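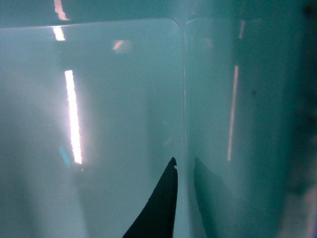 Section 4 covers the care of glossy translucent bins used with the Gavton storage frame. Read it before the first load and again whenever a bin is moved to a new bay. On a teal bin the polished walls throw back the overhead lights in bright streaks, and a streak can be mistaken for a scratch. Inspect each inside corner from two angles. A reflection shifts as the viewing angle changes; a scratch stays in place.

4.1 Cleaning the inside walls

1. Remove all contents and set the bin on a level surface.
2. Mix 30 ml of Zorkeck neutral cleaner with 2 liters of lukewarm water.
3. Wipe each wall from the rim toward the floor with a soft cloth. Do not use circular strokes.
4. Run a folded corner of the cloth down each vertical seam.
5. Wipe again with plain water and dry with a second cloth.

CAUTION: Do not use scouring pads, acetone, or powdered cleaners. Damage to the gloss cannot be polished out.

NOTE: Residue collects where the rim curves into the corner. Repeat step 4 at this point if the cloth comes away discolored.

4.2 Checking the corners

1. Place the bin under the normal room lighting. A separate lamp is not required.
2. Look along the seam from rim to floor. The line should be straight and of even width.
3. Press the wall lightly with a thumb, a short distance to the left of the seam, then to the right. The wall should return without a click.
4. Record the result on form 118. 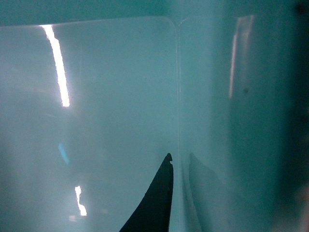
Can a bin with a faint line down the corner stay in service?

A fine, even line is the normal appearance of the seam, and the bin can be used. Withdraw the bin if the line branches, catches a fingernail, or lets water through.

4.3 Returning the bin to the frame

1. Confirm that the rim is dry on all sides.
2. Tilt the front edge up and engage the rear lip with the Gavton rail.
3. Lower the front until the bin sits flat.
4. Reload heavy items first, against the floor of the bin and clear of the corners.

CAUTION: Do not lift a loaded bin by the rim. Support it from underneath with both hands.

Replacement bins are ordered from Prosstead under part number 2696. Questions on this section go to Mirjam Zwahlen, Technical Documents.

Revised 30 November 2021

2 comments
30 shares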